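A Saturday at the Mallen Book Fair

I read at home, on the bus and in bed, but I had never been to a book fair before. My sister-in-law went last October to the one in Mallen and came back with two bags full, so this year I bought a ticket too. 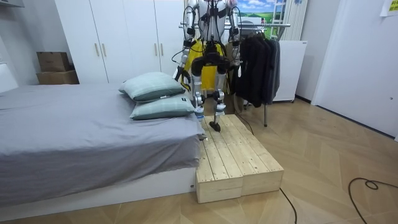

Reading time: 2 minutes

The fair is held in the old tram hall, ten minutes on foot from the station. At the entrance they give you a paper map, and you need it. The organizers say there are 28 publishers and more than 3,000 titles for sale, and the tables stand very close to each other. I lost my way between crime and cookbooks two times.

I began with Vanari, because they publish the fantasy series I have followed since the second book. The new volume has 1,002 pages. I held it in one hand and my wrist said no. The woman at the table told me that the paperback will be split in two parts, so I will wait for this. I bought instead a short ghost novel of theirs, and I read the first chapter in the coffee line. It starts slowly, but the old house in it is already making me nervous, in a good way.

Zurkdale had the prettiest covers of the fair and, to my taste, the weakest blurbs. Every heroine there is "fierce". I opened five or six books and liked the first page of only one, a love story on a ferry. It is now on my list.

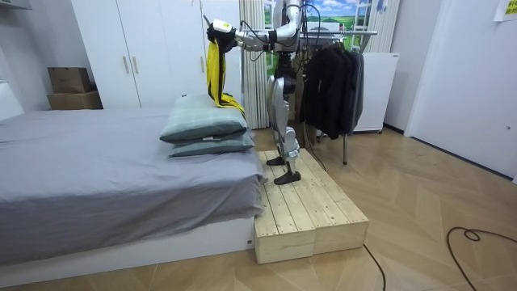 Beside the bed, yellow and black.

After lunch I went to the reading on the small stage. Ugwu, a small press for translated fiction, presented a thriller about a lost mountain guide. The translator read for twenty minutes and stopped exactly when the rope was cut – very cruel! The first printing is only 1,000 copies, and the pile on the table became low quickly after that. I got mine. I finished it the same night and I can say the middle is too long, but the last forty pages are worth it.

Some practical remarks. The food is expensive and the soup was better than the sandwiches. Many tables take only cash. There are few chairs, so if your back is bad, come early and sit near the stage. The coat room closes one hour before the hall, and I learned this too late and had to ring a bell for my jacket.

I came home with four books. The ghost novel is next, and a review will come when I am finished with it.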